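Toselex opens equipment planning program for small garment and laundry operators

Erkcombe, 2 May 2026 – Toselex is delighted to launch Faltik, a planning and budgeting program for small and mid-sized businesses thinking about their first robotic folding station. Enrolments are open now, and the first intake begins at the company's Erkcombe workshop later this year.

Faltik is aimed at the people who have to sign off on the purchase: owners of commercial laundries, uniform hire services, school-wear suppliers and online clothing sellers. Many of them have been curious about automation for years and have a folder full of quotes to show for it. What they have been missing is a sensible way to compare those quotes, and we're thrilled to be able to offer one.

Each participating business works through a nine-week schedule. The early weeks are spent on the current folding bench: which garments come across it, how they arrive, how much floor is free and where the power comes in. From there the program moves to bench trials with paired arms, then to a full budget covering the purchase itself, mounting hardware, cabling, spare grippers, staff training and the hours a station will be out of use for maintenance.

That last group of costs gets special attention. In the lead-up to the launch we spoke with operators who had set aside money for the arms and very little for anything else, and found themselves going back for a second approval before the station was running. The Faltik workbook puts every line on a single sheet from the start, with a separate column for items that recur each year – a small change that our April pilot group told us they loved!

Garment choice matters just as much. A tea towel is a forgiving thing to fold and a long-sleeved top is anything but, so applicants are asked to nominate the pieces they handle most often and to bring their own stock wherever they can.

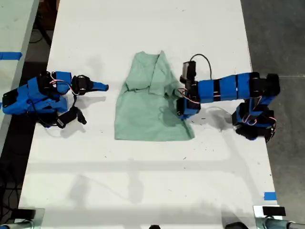
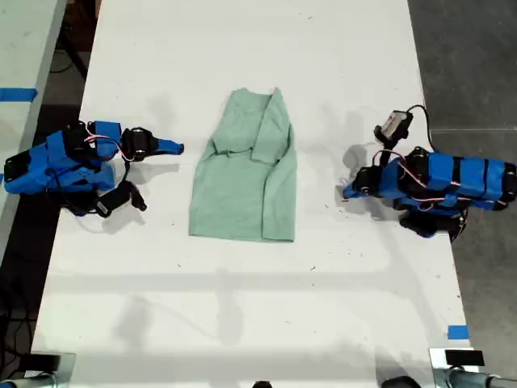
Two arms and one pale green garment on the bench.

Participants receive a written equipment plan at the end of the nine weeks. It sets out a recommended bench layout, a staged purchasing timetable and two costed options, one for buying outright and one for leasing. The plan belongs to the business and can be taken to any supplier. Some plans will recommend waiting a year or starting with a better manual bench, and we consider that a good result too.

The program has been developed alongside Ruggiero, which is contributing its bench layout templates and will host the online budgeting sessions. Recordings will be available to enrolled businesses afterwards, so staff on evening shifts can catch up in their own time.

Enrolment costs $199 per business and covers two staff members. We suggest sending one person who looks after the money and one who knows the folding bench well – the conversations between the two are often where the best planning happens. Travel to Erkcombe is not included, but the bench trials can be followed by video link for businesses further afield.

Enrolment forms and a sample page from the workbook are available from the Toselex office in Erkcombe.

Related items
Faltik workbook: how to read the recurring costs column
Lease or buy? Notes from the April pilot group
Measuring up your folding bench before a trial
Ruggiero layout templates now available to enrolled businesses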